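Doreck two-arm home helper: hire and trial page

I look after the trial units at Drevton, so I'm the one who answers when you ring up and ask if the Doreck can do your housework yet. Some of it! It's good at picking up: tissues, socks, toys, post off the mat. It's slow at folding, and I wouldn't let it near your best glasses (I've tried, with my own second-best ones, and there are fewer of them now).

Living rooms are what most people ask me about, and fair enough, they fill up with small rubbish all day long. A shiny dark table with daylight coming at it from the window is a proper test, and so is something as soft and shapeless as a wadded tissue.

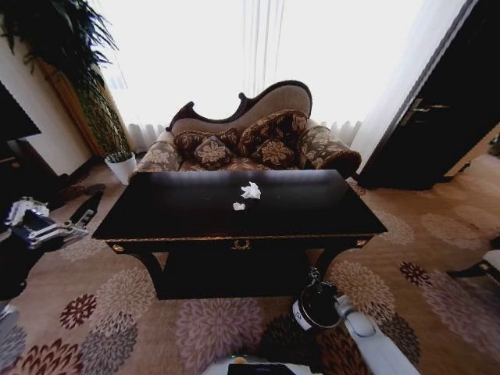 Can it clear a whole room without me standing over it?
For small, light things on a table or a low shelf you can leave it to get on, but stay within earshot if there are pets, candles or full mugs about.

Hashini Dewan on our support desk will talk you through the first morning, and she's very patient. You tell it which surfaces are fair game and where the bin lives. Thick carpets are fine, loose rugs with fringes are a pain, so roll those up first.

Hire is £136 a week, with a £400 deposit back when the unit comes home to us. The shortest hire is 12 days. Delivery is free inside the Matubbar area and £88 outside it. The softer fingertips arrive in August and will fit the units already out on hire, just ask and I'll post you a set.

Spare fingertips, chargers and the printed guide are all on the accessories page.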